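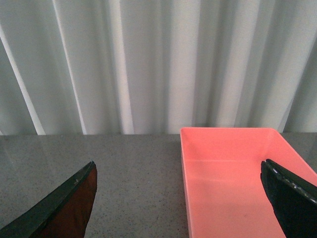
Faut-il un adoucisseur d'eau quand on vit en appartement ?
Tout dépend de la dureté de l'eau et de la place disponible près de l'arrivée générale. Si le tartre se dépose vite dans la bouilloire et sur la robinetterie, un modèle compact suffit pour un logement occupé par deux à quatre personnes, à condition de disposer d'une évacuation et d'une prise électrique.

Adoucisseur Culuro 18
Adoucisseur monobloc à résine, régénération volumétrique

Le Culuro 18 retient le calcaire par échange d'ions. L'eau du réseau traverse une bouteille remplie de résine, où les ions calcium et magnésium sont remplacés par des ions sodium. Lorsque la résine est saturée, l'appareil la rince avec de la saumure préparée dans le bac à sel, puis reprend son service. La régénération est programmée par défaut pendant la nuit.

La vanne mesure le volume d'eau consommé et ne déclenche le cycle que lorsque la capacité de réserve est atteinte. Un logement inoccupé ne consomme donc pas de sel, à l'exception d'un rinçage de sécurité après plusieurs jours sans soutirage. Ce rinçage peut être réglé dans le menu, mais pas supprimé.

Caractéristiques
Volume de résine : 18 litres
Largeur hors tout : 273 mm
Consommation d'eau par régénération : jusqu'à 90 litres, selon la pression du réseau
Type de sel : pastilles
Vanne : Mavico, à commande électronique
By-pass : intégré
Mixage de la dureté résiduelle : réglable sur la vanne
Alimentation : transformateur fourni
Couleur : blanc, couvercle gris

Contenu du colis
Adoucisseur avec résine en place, vanne Mavico montée, by-pass, transformateur, tuyau d'évacuation, tuyau de trop-plein, bandelettes de test de dureté, notice en français. Les flexibles de raccordement et le sel ne sont pas compris.

Installation
L'appareil se pose sur un sol plan, à l'abri du gel et du soleil direct. Il doit être raccordé après le compteur, en aval du réducteur de pression s'il y en a un. Nous conseillons un préfiltre Alemneh, surtout dans les immeubles anciens où les canalisations relâchent des particules. Sans préfiltre, la vanne s'encrasse plus vite et la garantie ne couvre pas le remplacement des joints.

L'évacuation se fait par gravité vers un siphon, avec une rupture de charge. Le tuyau ne doit pas tremper dans l'eau du siphon. Conservez de préférence un robinet d'eau non adoucie dans la cuisine, pour la boisson et l'arrosage des plantes. Les personnes qui suivent un régime pauvre en sodium demanderont l'avis de leur médecin.

Après la mise en eau, mesurez la dureté à un robinet d'eau froide et ajustez la vis de mixage. Une eau totalement adoucie n'est pas souhaitable pour les canalisations métalliques.

Entretien
Le niveau de sel se contrôle une fois par mois. Le bac doit rester rempli au moins au tiers. Si une croûte se forme à la surface, cassez-la avec un manche en bois, sans forcer sur la paroi. Une fois par an, videz le bac, rincez-le à l'eau claire et désinfectez la résine avec le kit Grollach (vendu séparément). La cartouche du préfiltre se change à la même occasion.

En cas de coupure de courant, l'heure et les réglages restent en mémoire. Une régénération interrompue reprend au retour de l'alimentation.

Prix et livraison
2 559 € TTC, pose comprise dans un logement déjà équipé d'une attente pour adoucisseur. Si la tuyauterie doit être modifiée, un devis est établi avant l'intervention. L'appareil est livré au pied de l'immeuble ou en rez-de-chaussée ; la montée à l'étage se réserve à la commande.

Garantie
Cinq ans sur la bouteille et le bac à sel, deux ans sur la vanne et les pièces électroniques. La facture et le numéro de série, inscrit sous le couvercle, sont demandés pour toute prise en charge.

Pièces et accessoires
Préfiltre Alemneh et cartouches
Kit de désinfection Grollach
Jeu de joints pour vanne Mavico
Flexibles de raccordement, la paire

Tarifs mis à jour le 25 août 2021.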